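Teaching by Demonstration: Notes for Unit 6
Course handout, manipulation sequence

6.1 What a demonstration is

In this unit a demonstration means a time-stamped record of a task carried out by a person, stored in a form that a policy can be trained on. At minimum it holds an image stream, the pose of each gripper, and the opening of each gripper's fingers. Force is recorded at some sites and left out at others. The assignments assume it is absent.

A person can supply the motion in three ways.

Kinesthetic teaching. The operator takes hold of the robot arm and moves it through the task. Joint angles are read directly from the encoders. The operator's hands are often in the camera's view, and two arms are hard for one person to move together.

Teleoperation. The operator moves a leader device and the robot follows. Everything recorded is reachable by the robot, by construction. The cost is delay and a weak sense of contact, and cloth work is slow as a result.

Hand-held grippers. The operator carries the gripper itself, with a camera mounted on it, and no robot is present during recording. Contact is felt through the handle. The pose must be estimated afterward from the images and the inertial sensor, and some recorded motions will turn out to be outside the arm's reach.

6.2 The Pakthorpe set

Assignment 3 uses the Pakthorpe garment set, which contains 3019 two-handed recordings made with hand-held grippers. After pose estimation, 2643 remained with a complete track for both devices. The reach filter for the Figueroa arm pair reduced this to 2310. Use the filtered list unless the question says otherwise.

The losses are not spread evenly. Pose estimation fails most often when cloth fills the view and few fixed features are left to track. Large garments are therefore underrepresented in the filtered list, and a policy trained on it should be expected to do worse on them. State this in your report if you quote a success rate. 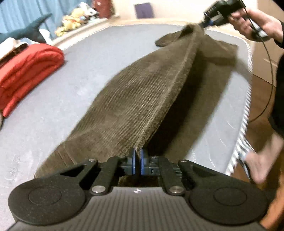

Fistden, April

Two-handed stretch of a ribbed brown garment on a padded surface. The near gripper clamps the end of the thick edge band between its blue pads, and the far gripper, held in the operator's hand, pinches the cloth to a gathered point. For labeling, this is a state in which both contacts are closed and the cloth spans the two devices. The label is "tension hold."

Note what the near camera can and cannot supply. Its own contact point is sharp. The far device is blurred, so the far contact should be labeled from that device's own stream. The deep fold beside the edge band hides part of the lower layer, and a single view does not settle how many layers are there.

6.3 Segmenting a recording

Divide each recording at changes in contact, using finger opening as the first signal and the image as the second. The labels are approach, grasp, tension hold, transfer, place and release. A tension hold begins when both grippers are closed on the same piece of cloth and ends when either one opens. Brief slips are marked as events inside the segment and do not start a new one.

Finger opening alone is unreliable on thin fabric, where the closed reading with cloth and the closed reading without it overlap. The Bimness labeling tool shows both streams side by side for this reason.

6.4 Relative and absolute actions

For two-handed cloth tasks, express each gripper's action relative to its current pose, and add the pose of one gripper relative to the other as an input. Without the second term the policy has no direct measure of the distance between the hands and tends to pull too far or let the cloth sag. Absolute coordinates are acceptable only when the work surface has been calibrated to the robot base.

6.5 To prepare before lab

Load the filtered list and confirm that it has 2310 entries. Hold out whole garments, never single recordings, for the test split. The reference split trains on 1620 recordings. Bring one segmented recording with your labels and a short note on any boundary you could not decide.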